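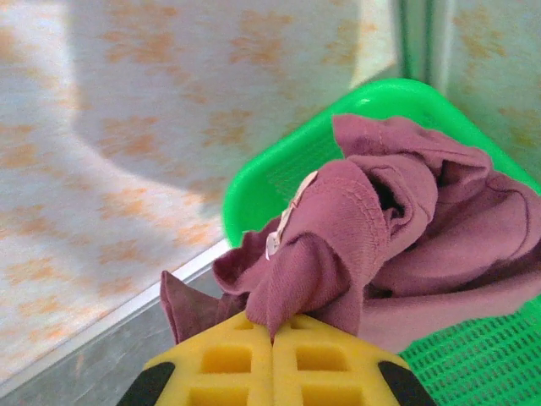

Os dedos amarelos com uma ponta do tecido presa. Guardem esta imagem, que a história toda anda à volta dela.

Pronto, cá estou eu outra vez com o robô da roupa. Quem lê isto há algum tempo sabe que em novembro me meti na cabeça que ia ensinar um braço a tirar peças de um cesto e a pousá-las na mesa, uma de cada vez, sem ajuda. Parece fácil. Eu também achei!

O programa chama-se Undance (nome do Gregor, não me perguntem) e até andava a portar-se bem. Deixei-o a correr uma noite com o limite de 2000 tentativas e fui jantar descansadíssima. Quando voltei, lá para as onze, o braço estava parado a meio caminho, com o cesto pendurado no ar e a luz vermelha acesa. O cesto inteiro! Com a roupa lá dentro, a baloiçar devagarinho.

Fui ver o registo. Tinha parado na tentativa 1034, por excesso de força no punho, e até aí tudo certo, é para isso que o limite serve. O que me deixou de pé atrás foi o que vinha antes: a força já andava a subir desde a 378 e o programa nunca se queixou. Foram centenas de tentativas a puxar com mais força do que devia e eu no restaurante a pedir sobremesa.

Passei o dia seguinte a tentar perceber. A minha primeira teoria era a câmara do punho, que tem a mania de desfocar o fundo (o fundo das flores laranja fica sempre uma mancha), mas o desfoque do fundo não faz diferença nenhuma. O que interessa está à frente e vê-se bem: a malva amarrotada, o cós ou gola ou lá o que é aquilo com a costura, a etiquetazinha branca. Depois culpei as pontas dos dedos. Troquei-as, repeti, e a força subiu na mesma.

Foi o Lech Śliwiński que deu com a coisa, por mensagem, em dois minutos, o que é um bocadinho humilhante. Perguntou-me onde é que a pinça estava a fechar. Fui ver e era quase sempre do lado de fora, numa ponta que cai por cima do rebordo verde. Claro que era: o programa escolhe a dobra mais saliente e mais fácil de apertar, e uma ponta pendurada fora do cesto é um presente. Só que depois puxa para cima e para o lado, o tecido arrasta no rebordo, e se houver alguma coisa presa nos furinhos da grelha (um botão, um atilho) vem o cesto atrás. Experimentei à mão com um atilho enfiado num furo e foi tal e qual.

O segundo erro é todo meu. O aviso de força estava a comparar cada tentativa com a média das anteriores. Se sobe devagar, a média sobe também, e o aviso fica caladinho. Escrevi aquilo à pressa e nunca mais lá voltei.

Então, o que mudei: o aviso passou a ter um valor fixo, e o braço faz um puxão curto de teste antes de levantar a sério. Se não soltar, abre os dedos e procura outra dobra. Prendi também o cesto à mesa com dois grampos. E acabaram-se as noites sem ninguém na sala, porque um cesto a cair daquela altura em cima de um pé não tem graça nenhuma. A Leokadia já mo tinha dito e eu não liguei, fica aqui o pedido de desculpas público.

Fiz 30 tentativas comigo sentada ao lado, mão no botão de paragem, e em nenhuma o cesto se mexeu. Duas largaram a peça cedo demais, isso ainda tenho de afinar. Se alguém tiver um bom truque para detetar atilhos presos só com a câmara, deixe nos comentários, por favor!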